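4. Assembling and Furnishing the Booth

This section covers the assembly of the Litthorpe enclosed work booth, from the laying of the base to the fitting of linings and surface covers. Electrical supply is covered in Section 5. The instructions apply to both the standard and the extended versions unless a step states otherwise.

4.1 Before You Begin

Assembly requires two adults. The rear wall must not be raised by one person working alone.

Check the contents of each carton against the packing list inside the lid. Report missing or damaged parts to the supplier before assembly begins. Parts that have been fitted are treated as accepted, and claims for surface damage cannot be considered after that point.

The booth occupies a floor area of 2000 mm by 2000 mm. Allow a further 200 mm of clear space behind the rear wall for the ventilation outlet. The ceiling should be high enough to let the roof frame be lifted over the corner posts and set down from above.

CAUTION: Do not assemble the booth over floor outlets, drains or access hatches.

Leave lining panels and surface covers in their wrapping, lying flat, in the room where they will be used until the following day. Printed covers that have been stored in a cold vehicle may wrinkle if they are fitted at once.

4.2 Laying the Base

1. Place the four base rails on the floor in a square, with the stamped letters facing inward. Rail A belongs at the front.

2. Join the rails at the corners with the short bolts from Bag 1. Tighten by hand only.

3. Measure both diagonals. If the two measurements differ, push the longer diagonal inward until they agree.

4. Set the leveling feet. Turn each foot clockwise to raise the corner. Use a spirit level on all four rails and again across the middle of the front rail.

5. Tighten the corner bolts fully.

NOTE: On carpet, the booth will settle during the first week of use. Check the level again after this period and before locking the door hinges.

4.3 Raising the Walls

1. Fit a corner post into each base socket. The slotted side of the post faces the inside of the booth.

2. Slide the rear wall down into the slots of the two rear posts. One person should guide the lower edge while the other supports the weight. Keep fingers clear of the slot.

3. Repeat with the left and right walls. The wall with the cable opening may be placed on either side.

4. Lift the roof frame onto the posts and press down at each corner until the clip is felt to engage. Secure with the long bolts from Bag 2.

5. Fit the ventilation outlet to the rear wall. The louvers must point downward.

CAUTION: Do not lean on the walls or attach shelves to them before the roof frame is bolted in place. Without the roof frame the walls are held only by the slots.

If a wall will not slide down fully, remove it and inspect the slot for packing material. Do not strike the top edge with a hammer. A small amount of dry wax applied to the slot is permitted; oil and spray lubricants will stain the lining.

4.4 Fitting the Lining Panels

Lining panels are supplied in the plain Sauerland range and the patterned Grammont range. Both are fitted in the same way and may be exchanged at any time without taking down the walls.

1. Wipe the inner face of each wall with a dry cloth.

2. Start with the rear wall. Hold the panel upright with the printed side toward you and hook its upper edge over the top channel.

3. Smooth the panel downward with the flat of the hand, working from the center to the sides.

4. Press the lower edge into the bottom channel. Fold any excess behind the panel.

5. Fit the side panels, bringing each one tightly against the rear panel at the corner. With patterned panels, align the pattern at eye level first and allow any mismatch to fall near the floor.

NOTE: Patterned panels are printed in batches, and color may vary slightly from one batch to another. When ordering a replacement, quote the batch code on the back of the panel.

4.5 Fitting the Work Surface Cover

The work surface may be used bare or with a cover. Covers are sold separately under the Vurnodia name and are available in plain colors and in prints.

1. Clear the work surface and remove dust and adhesive residue. Allow the surface to dry.

2. Unroll the cover with the print facing upward. Let it rest for 45 minutes before trimming.

3. Center the cover from left to right, then draw it toward the front until it overhangs evenly.

4. Trim with a sharp blade and a metal straightedge. Cut on a separate board and not on the work surface itself.

5. Secure the edges with the clips provided, beginning at the rear corners.

Covers and linings need not match. A pink floral print may be combined with black-and-cream patterned panels, or a print may be used with plain panels throughout.

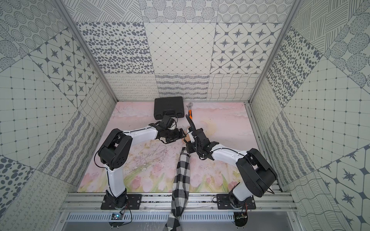 4.6 Care and Cleaning

Clean covers and linings with a soft cloth dampened in warm water and a little mild soap. Wipe again with clean water and dry immediately. Bleach, abrasive powder and solvent-based cleaners will remove the print and are not covered by the warranty.

Ink and food stains should be treated as soon as they are noticed. If a stain remains after two attempts, replace the cover - repeated rubbing will leave a dull patch.

Remove the side panels twice a year and vacuum the channels. Inspect the roof bolts at the same time and tighten any that have worked loose.

4.7 Moving the Booth

The assembled booth must not be dragged or tilted. To move it, reverse the steps in 4.3 and 4.2, keeping the bolts from each bag separate. Lining panels should be rolled loosely with the print outward and tied with tape. Do not fold them.

Surface covers that have been trimmed may be refitted to the same work surface only. Mark the rear left corner on the underside before removal.

After reassembly, repeat the level check in 4.2 and continue to Section 5 before reconnecting the supply.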